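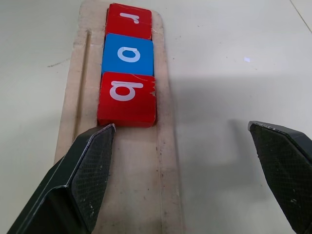
**Figure 3.** Lowercase letter blocks in the channel of a wooden board.

### 4.2 Orientation errors in lowercase letters

The second task concerned the direction of letters. Many studies of early reading treat the confusion of *b* and *d* as one kind of error, but a child who turns a letter on its side makes a different mistake from a child who mirrors it, and the two should be counted separately. Loose blocks make this possible, as a square block can be placed in four ways and only one of them is correct. With printed cards the top of the card is often easy to guess, and sideways errors are therefore rare.

We tested 201 children in the nursery classes of Clurkholm and Bestel. One child moved to another district before the second session, and the analysis is based on the remaining 200. The words were taken from the Punisov list, which contains only short words with regular spelling. Each child heard a word, repeated it and then built it from left to right. No time limit was given. The child could change the blocks freely until he or she said that the word was finished, and only the final state was scored.

In total, 783 letters were placed with a wrong orientation. Of these, 292 were turned to the side and the others were upside down. Mirrored forms cannot be made by turning a block, so a *d* used in place of *b* was coded as a substitution and is treated in Section 4.3.
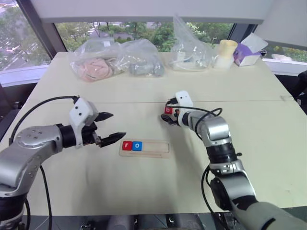

**Figure 4.** Table top with the seam between its two sections.

The letters *a* and *r* were seldom left upside down in the Clurkholm classes, while *b* gave difficulty in both places. We think that the long stem of *b* attracts attention before the round part does — a child may see that there is a stem and not ask where it should point. The Chaudhary scale, which gives one point for every correct letter regardless of its position, did not separate these groups of children.

Colour had no clear influence on orientation. Some children preferred to alternate red and blue blocks in the first words, but this habit became weaker in the second session and we did not code it further.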